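Lernthorpe Kitchen and Table list
Subject: Re: Plastic bowls and cups for the summer lunches
Date: 2/5/13

I went through the plastic tableware for the lunch program and am answering the questions that came in on the list. The quoted message is at the bottom for anyone who missed it. Pictures first, then the rest.
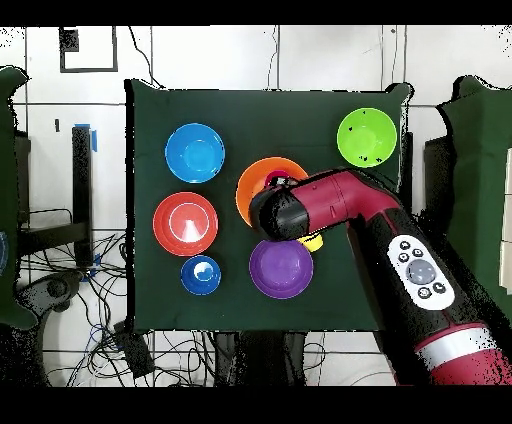
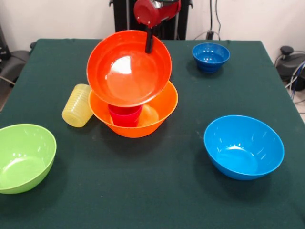
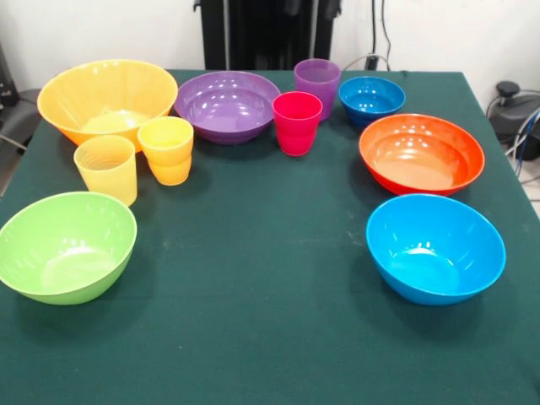
Bright plastic bowls on the dark green cloth, in all three.

Do the bowls need to be sorted by color before they go back on the shelf?
Sort them by size. Color doesn't matter for storage, and a stack that goes large to small stays up on the shelf. If you have two bowls of the same size in different colors, either one can go on the bottom.

Now the longer points.

Stacking. Put the widest bowls at the bottom and work up. Don't push the small ones down hard into the larger ones. The plastic grips when there is any water left between two bowls, and then somebody has to pry them apart with a butter knife, which is how two of the old Prinomberg bowls got the nicks in their rims. If a pair does stick, run warm water over the outside one and wait. Twisting works better than pulling.

Cups. Cups can be stacked inside each other, but check that the inner one comes out before you put the stack away. They taper, and the ones with ridges hold on tighter than you would expect. I would keep the stacks short. The tall stacks we had last year leaned over every time the cabinet door was opened.

Cups inside bowls. This was asked about by several people. It saves space in the bin when we carry things over to the hall, and I have no objection to it for carrying. For the shelf, please take them out again. A cup left standing in a bowl means another bowl can't sit on top of it, and we lose half the shelf that way.

Washing. The dishwasher at the hall is fine for the bowls on the top rack. The cups are light and flip over in the machine, and then they come out full of gray water, so do those by hand. Regular dish soap, a soft sponge, no scouring pads. The pads take the shine off the inside and after that tomato sauce stains and won't come out. We have several orange-tinted bowls that did not start out that way.

Drying. Upside down on the rack, not on a towel. I know the towel is quicker to set up. The rims seal against the cloth and the inside is still damp the next day.

Tablecloths. The dark green is the one I would like us to use for everyday lunches. The colors show up well on it, and a small child can find their own bowl without much help. It also hides gravy. What it does not hide is flour and lint, so shake it outdoors before it gets folded. It can be washed cold with the dish towels. Please do not iron it.

Replacements. The Drorkora catalog has bowls in the small and the large size, sold in packs of 5, and we could mix colors within a pack the last time I ordered. The Nseir cups are a little thicker and I would rather have those if we are buying cups anyway. I have not compared the shipping yet. We have 70 dollars left in the tableware line until May, which should cover bowls or cups but probably won't cover both. My preference is cups, as we are shorter on those. If anyone feels differently, please write to the list by the end of the month so that I can put the order in.

Labels. I would skip them. We tried stickers on the bottoms and they came off in the wash and stuck to other things. A permanent marker on the base lasts a few months and can be gone over again. Just an L is enough for Lernthorpe. The other groups that use the hall mostly have white dishes, so there isn't much to mix up.

One more thing about the bin with the blue lid. The clips on one side are broken. It is fine for cups but don't load it with bowls and then carry it by the lid.

On the earlier message:

> I'm helping with setup for the first time this summer and
> had some questions about the plastic dishes. Is there a
> right way to put them away? The last time I was in the
> kitchen the bowls were in one cabinet and the cups were
> in two others, and some of the cups were in with the
> paper goods.
>
> Also, are we staying with plastic? I saw that the store
> out on the highway has paper bowls, almost 500 in a case,
> and I wondered if that would be less work on the days
> when we only have one person on dishes.
>
> Last, which cloth goes with which table? I found the
> green one and a striped one but the striped one looks
> too short for anything.

Cabinets: bowls go to the left of the sink, cups go on the shelf above them. Anything in with the paper goods is misplaced and can be moved.

Paper: we are staying with plastic. We used paper one summer and soup went through it. I don't mind having a case on hand for days when the water is shut off, but it would have to come out of a different line.

The striped cloth belongs to the card table in the hallway. It fits that one.

Lernthorpe kitchen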